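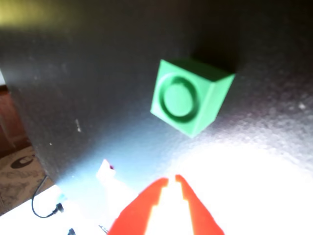 Umley block sets - progress report no. 2
To: Imani Schumacher, Abdelaziz Fund
From: Seraina Riedl, Grustavier
2023-07-08

Imani, sorry this is a few days over. Pirmin was out with his back and I was doing his share of the sanding. Figures for the money are in the sheet I sent separately. If anything doesn't match, trust the sheet and not me.

Where we are

First full run of cubes is done. 60 cubes out of the molds, all colors together. 41 good enough to go out, the rest are seconds - mostly small pits on the corners and a few where the color came out streaky. Seconds are being kept for drop tests and for the paint people to practice on. Nothing thrown away so far.

The green is the one we are happiest with. Matte, even, a good strong medium green, no shine to speak of. The disc on the face is a lighter green and stands up from the cube, with the groove running around it, and the groove reads darker so you get a ring even if you are not touching it. That was the whole idea back in May and I was not sure we'd get there. Groove was too shallow on the first tries, you could feel it with a fingernail but not with a fingertip, and four year olds don't use their fingernails.

Red is fine. Blue is fine but too close to the green in bad light, see below. Yellow is late.

The disc

Changed twice since the last report. Version one had a slightly domed top and the cubes rocked when you put them disc side down. Kids thought this was great. Teachers did not. Version two flat but too tall, stacking was hopeless. Current one is flat and lower, edge eased just a little so it isn't sharp. Balthasar wants to go lower again. I don't. We have agreed to leave it alone until the Rona sessions are finished and then look at what the teachers write down.

Round disc stays on the green only. The other colors get their own shape in the same spot (square on the red, bar on the blue, cross on the yellow). Same groove all the way around each one. The cross is the pain. The groove around the inside corners fills up with whatever we finish it with and has to be picked clean by hand, and that's most of why yellow is late.

Mats

The dark gray mats work better than the white boards we tried first. Speckled, so scuffs and crumbs don't jump out at you, and the colors stand up well against it. The cubes stay where they are put and they make a lot less noise, which the staff at Rona brought up before anything else on the form.

One problem. Strong light from low down or from one side washes the gray out to nearly white in patches, while the far end of the same mat stays close to black. Then a child with low vision has two different backgrounds on one table. Seraina N. noticed it at the window tables. We have moved those tables and asked for the blinds to be half down. Better. Not solved. A cube on the dark part of the mat also loses its top edge a bit, the front stays clear but the back of it sinks in with the shadow. Green does okay there, blue is worst.

Ideas on this, none tested:
- lighter blue (cheap, would mean redoing the blue run)
- pale edge line on the mats so there is always something to find the border by
- ask the schools to use ceiling light only. Hard to enforce, some rooms don't have good ceiling light at all

I would go for the lighter blue. Would like your view before we order pigment.

Sessions at Rona

14 sessions done out of the planned 15, last one got moved for the summer party. Seraina Nägeli ran nearly all of them, Pirmin two, me one. Small groups, one mat each, cubes in a cloth bag. Find the round one, find the one with the cross, put the same ones in a row, and so on. Nothing fancy.

Notes from Seraina N's log, more or less as she wrote them:

Round is found fastest by everybody. No contest.
Square and bar get mixed up when the cube is turned, they feel the end of the bar and stop there.
Some kids turn the cube in both hands until they hit the raised face, some leave it on the mat and walk the fingers around it. The second lot do better if the cube is tilted toward them or the disc is already facing out. Flat on the table with the disc underneath they give up and say there is no shape on it.
Groove matters more than we thought. One boy ran his finger around and around the ring and would not give it back.
Bags too deep.

The "no shape on it" thing is worth a real look. Balthasar's answer is a shape on two opposite faces. It would fix it, but stacking gets worse again and the mold has to be recut. My answer is a line in the teacher card telling them to set the cubes out with the shape facing the child. Doing the card first as it costs us a reprint and nothing else.

Teacher card

Draft two attached. Still too long. Pirmin cut it down to one side and then I added things back, my fault. The games are in order from easy to hard now. The picture of the hand on the cube is to be redrawn, three teachers read it as "press here" and then asked what it was supposed to do.

Cleaning and wear

Cubes wiped down after every session with ordinary soapy water. Finish is holding up. Slight polish on the corners of the ones used most, and the discs have stayed matte. Groove collects lint from the mat and from pockets. A soft toothbrush gets it out. Have added that to the card.

Mats get shaken out and wiped. Small bits get stuck on them anyway - light fluff shows up as pale specks and the kids pick at it, so it needs doing before a session and not only after. Added to the card too (this is how it got long again).

Drop tests: waist height onto tile, no cracks in the greens or the reds. One blue chipped at the corner, looks like it had a bubble in it. Will cut a couple of the seconds open to see how common taht is.

Money, short version

Materials slightly over because of the second disc change. Travel under, as the Rona people let us leave everything in their cupboard. Mold recut for the current disc was paid out of the reserve line as agreed on the phone with you, please confirm in writing when you get a minute, our bookkeeper keeps asking.

If we redo the blue it fits in what is left. If we redo the blue AND recut for two faces it does not. I'd need to come back to you for that one and would rather not before fall.

Behind schedule

Yellow run. Should have been done with the others. New plan is to finish the grooves with a narrower tool that Balthasar is borrowing, and if that doesn't work make the arms of the cross fatter.
Bags. Shallower ones cut out, not sewn.
Letter to the second school. Written, not sent, I wanted to have the yellow cubes in hand first. Sending it anyway next week.

Next

Last Rona session, then collect the teacher forms. Lint test on the mats with and without the edge line, Seraina N. has a roll of pale tape we can use for a trial. Decision on blue. Finish yellow. Card draft three, one side only, and I'm not allowed to touch it.

Needed from you: yes or no on the blue, the note for the reserve line, and whether you want a box of greens and reds sent over now or wait for the full set. Greens are packed and can go any day.

Seraina R.

Forgot - Pirmin asks if the fund's name goes on the lid or inside it. The lid artwork has room for either, he needs to know before the boxes are printed.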